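Kitchen > Storage > Fruit and veg

Keeping fruit in a plastic bag without ruining it

I've read plenty of advice claiming the right bag will make fruit last for weeks. Sarnier sells one it says will do exactly that, and I remain unconvinced. I tried it in June beside an ordinary bag from the greengrocer and couldn't pick a winner. What you do with the bag seems to matter more.

Sort the fruit first. Anything bruised or split gets eaten today or goes in the compost. Don't wash the rest. If it's already wet, dry it on a tea towel for 2 hours before it goes anywhere near plastic.
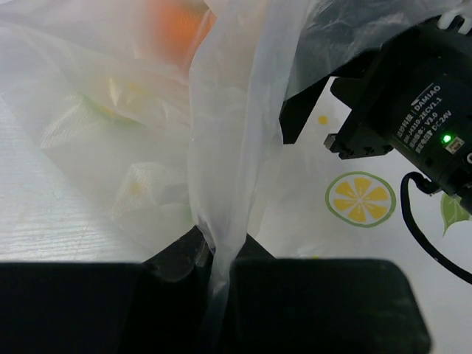

Now the neck. The usual instruction is to squeeze out all the air, twist hard and knot it. I don't rate this. A knot is a nuisance to undo, so people tear the bag, and a tight seal traps moisture. Give the neck one loose twist and tuck it under.

Dehua Luo, who wrote to me after my last storage page, swears by punching 14 holes with a skewer. Fine, but I got the same result with three. 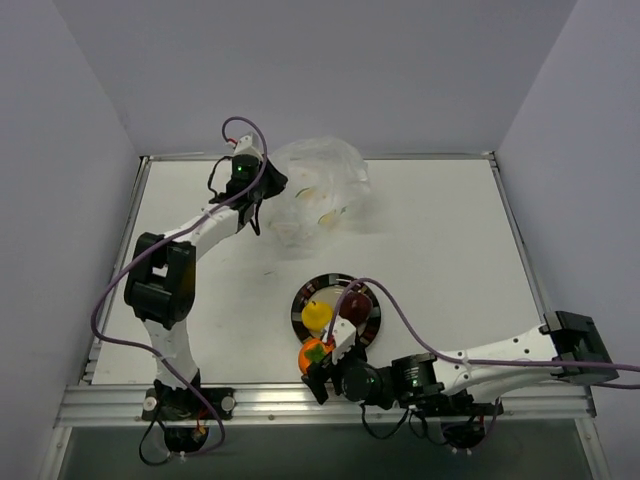
Work on a bare surface, with room to turn the bag and check every side. Clear plastic earns its keep at this point, and a transparent bag on a white tabletop is a decent setup for spotting trouble. Coloured bags hide mould until you can smell it.

Check every few days and wipe away any droplets inside. As for the Lero freshness sachets, I used one packet and won't be buying another. Bananas stay out of the bag altogether.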